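About Stillonar Judo

Stillonar is a judo club. We say that first, as a lot of clubs now call themselves performance centers or academies, and we have never been sure what the extra words pay for. We have mats, a clock, a set of showers and 85 members. Some of them compete. Most of them don't, and they get the same coaching.

Loïc Pruvost and Radwa Ouali opened the club after leaving a bigger one where the juniors were ranked at age nine. Both had doubts about that then and have more doubts now. A nine-year-old who wins everything is often just a tall nine-year-old. We keep no rankings below the cadet age group, and parents who ask us for one are told no.

How we coach

Beginners spend their first term on falling, gripping and moving. Parents sometimes find this slow. We have looked at the fast-track courses sold to clubs like ours, and the ones we looked at promised a belt by a certain date, which tells you about the calendar and very little about the judo.

Diệp Huỳnh runs the junior classes. Toàn Tiêu takes the adults and the competition group, which currently has 23 people in it. To join that group you need to train three times a week and ask. There is no trial day. Toàn thinks trial days mostly find out who slept well, and so far the rest of us haven't come up with a good argument against him.

We don't cut weight with juniors. If a child has grown out of a category, they fight in the next one up. Adults can make their own choices, but don't expect the coaches to cheer you on in a sauna suit.
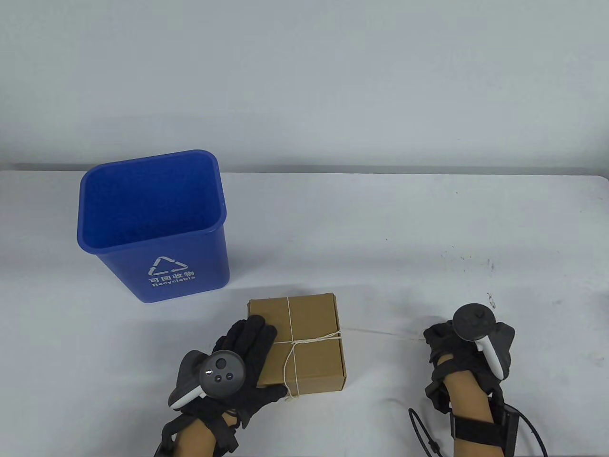

What we don't promise

We won't tell you judo builds character. It may. We have met plenty of black belts who were rude to waiters. What we can say is that people who come regularly get stronger, fall better and usually learn to lose a match without blaming the referee, although that last one can take years.

We don't use the Olympic rings, a wall of medals or the word "elite" in our advertising. Two years ago a company called Lornura offered us wrist sensors that would give every throw a score. We tried them through May and sent them back. A foot sweep that worked beautifully scored lower than a man tripping over his own belt.

Money

Adult and junior fees are listed on the Prices page, and the number there is the number you pay. No joining fee, no yearly contract. Grading fees go to the grading body and we add nothing to them. Our kit comes from Vương at the price they charge us. You can buy a cheaper suit elsewhere and we won't mind, as long as the jacket survives being pulled.

Finding us

We train at 1024 Ravel Street, up the side stairs. Sơn Bùi answers the phone and the email, usually in the evening. Your first class is free, and we won't call you afterward to ask how you felt about it. The next beginners' course starts Thu 9 June. Bring water and cut your toenails.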